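Alžběta Kuruc
October

1/ Right, it's finally happened. I am sorting out the wire. All of it. Every offcut and leftover from three years of making things and then chucking the remains in a bag "for later". Thread incoming, mute me if you must!

2/ Some background – the bag came with me from the flat in Dustitz to the one in Candden and I never once opened it in between. It weighed a ridiculous amount. I'd just bought new red wire TWICE when I had plenty in there already.

3/ So the system is colours. I did try sorting by length last winter and gave up after 20 minutes in a foul mood. Colour you can do with your brain switched off and a radio play on.

4/ Orange goes in the little green tray, red in the white basket with the holes, black in the big white one with the handle. Three homes, that's it. If it's another colour it can wait its turn.
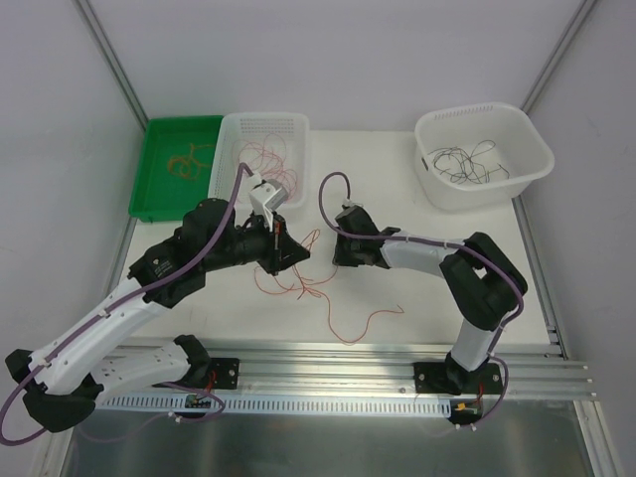 5/ Black is the one I'm dreading using again, if I'm honest with you all. Thin black wire has a way of grabbing hold of itself the second you look away. My tip is to pull from the middle of the tangle and never from an end – an end just tightens the whole lot up.

6/ Someone asked why I don't wind everything on to cards like a proper person. I did 11 cards once! Lovely they were. Then I needed a bit off each one and never wound them back, so now I've got a drawer of bare cards as well.

7/ Orange is a tiny pile by comparison, hence the shallow tray. I only ever used it for the lantern I made for the Pradberg fair, and most of that went home with my sister.

8/ Red gets everywhere. You think you're done and there's another curly bit lying in the middle of the table looking pleased with itself. Into the basket with you.

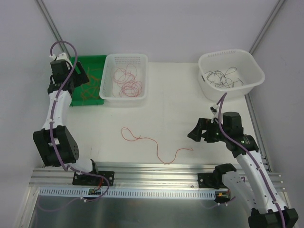
9/ Things I'd do differently: start with the loose bits on the table, then open the bag. I did it the other way round and kept muddling the two.

10/ Labels next, once I find the pen. Then the beads from Sotelo, all 746 of them according to the packet, and I'm not checking. Kettle's on – tell me how you store yours, especially if you've got loads of black!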